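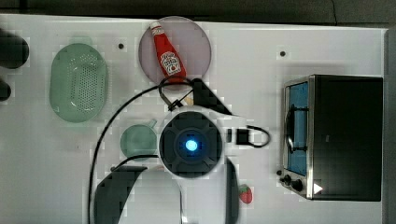
Play kitchen pieces: what to keep, what to pass on

Toys and Playroom > Pretend Play
11 replies, 200 views

mapleroad_mom
Joined March
My sister gave us a big tub of kitchen stuff when her kids outgrew it. My son is 3 and he likes it, but most of it ends up under the couch. I want to cut it down to what gets used. Real size or toy size, I don't care which. So far my keep pile is a colander, a round plate, a ketchup bottle, a cup, the pans and a small toaster oven. What would you add or take out? I'm also looking for a way to store it that doesn't take up the whole wall.

Zodwa Jacobs
Keep the colander. Ours is the one thing that gets used every day. It has been a hat, a bed for a stuffed dog and a place to wash plastic grapes. A colander with holes all over the bottom is better than a bowl because it works in the bath too.

I would take the toaster oven out. They take up a lot of space for something that does one thing.

pete_in_ranville
Disagree on the toaster oven. Mine opens and shuts that door more than he plays with anything else. It gives the rest of the food somewhere to go. Without it, it's just a pile of food.

If yours is a real one, cut the cord off before you hand it over. Don't just tape it up. We took ours to the repair counter at Ackroyd and they removed the cord and checked inside for sharp edges. It took five minutes.

mapleroad_mom
It's a toy one, no cord. The door is a little stiff. Is there anything safe to put on the hinge?

pete_in_ranville
I'd wipe it out first. Usually it's crumbs or play dough. I wouldn't oil it if he still puts things in his mouth.

Ntombi Xaba
I run a small home daycare and I've gone through a lot of play kitchens. My rule is one of each thing per child plus one extra plate. More than that and they dump it all out and walk away.

A big round plate is worth keeping. Small saucers get lost. Same with cups, get one with a handle a kid can hold. For pans I keep two. They nest, and two kids can cook at once without a fight.

Ketchup bottle, yes, but if it's a real empty one then take the cap off and let it dry for a few days before you put it back on. I skipped that once and the smell was bad.

dustpan44
I don't get the point of real bottles in a play kitchen. My daughter couldn't tell the difference and tried to open the full one from the fridge. We stick to plain toy food now.

Ntombi Xaba
Fair enough. I've not had that happen, but our fridge has a latch.

Zodwa Jacobs
We had the fridge thing happen too, with mustard. We kept the bottle anyway.
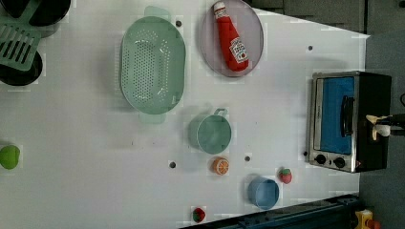 mapleroad_mom
OK, I went through it again last night after he was asleep. The slotted spatula stays, I forgot to list that. He uses it with the pans and it's long enough that he isn't leaning over them. The orange slice stays too. I was going to give away all the fruit but he asks for that one by name.

The toaster oven stays for now. Sorry Zodwa.

Zodwa Jacobs
No problem, it's your wall.

For storage, we use the Gema crate, the low one without a lid. Everything in ours fits if the pans go in the bottom, then the colander, then the small stuff inside the colander. The spatula goes down the side. The plate stands up against the end. We keep it on the bottom shelf so the kids can pull it out without asking.

dustpan44
The Gema crates crack at the corners. Ours lasted one winter. I'd get a Kostatov bin, it's heavier and it has a lip you can grab. Costs a bit more.

Zodwa Jacobs
Ours is going on its second year. Maybe you got a bad one, or somebody stood in it.

dustpan44
Somebody did stand in it. They're kids. It should hold up to that.

Ntombi Xaba
I don't use a bin for the food at all. I lay everything out on a low table in the morning with space between the pieces, so they can see what there is. In a bin, whatever is on the bottom stops getting played with. At cleanup it goes back on a shelf, pans and colander on top, food in a shallow tray.

It does mean you need a table you can spare. If you only have the one you eat at, go with the crate.

For washing: warm water and dish soap, use a bottle brush for the inside of cups, and dry the colander standing up on its end. I do it once a week. Anything with a paper label gets wiped with a damp cloth and doesn't go in the sink.

mapleroad_mom
Thanks. We have a coffee table that mostly holds mail, so I'll try laying it out there first and see how he does. The rest of the tub is going to my neighbor. If the table doesn't work I'll look at both bins in person and stand in them.

pete_in_ranville
Post back about the oven door. Ours has started sticking too.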